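Household Chores and the Two-Armed Machine: Where Matters Stand

Readers of this blog have asked whether a machine can be trusted with ordinary work in the home. My answer, after seven months of following the Lesta trials at Cundorby, remains a cautious one.

Heavy and repeated tasks are well in hand. The packing line at Oberholzer is a fair case, as every box there has the same shape. A household offers no such order. Sorting flowers is a good test, even with artificial stems. Leaves overlap, blooms hide one another, and a stem is thin and easily missed by a gripper. 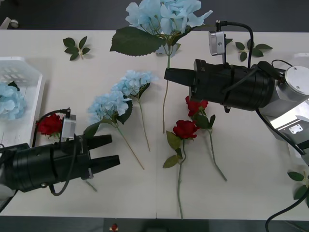 The trial log for December lists 82 attempts at picking up a single stem, of which 20 had to be repeated. A person would finish the same work before the kettle boiled. Two arms must also share one table without meeting, and that planning takes time.

Hasomen has stated that its own home unit will be offered for rent next year. I would advise families to wait. Folding towels and clearing a table may come first; arranging a vase should be expected later. A further report will be posted when the spring trials at Cundorby have closed.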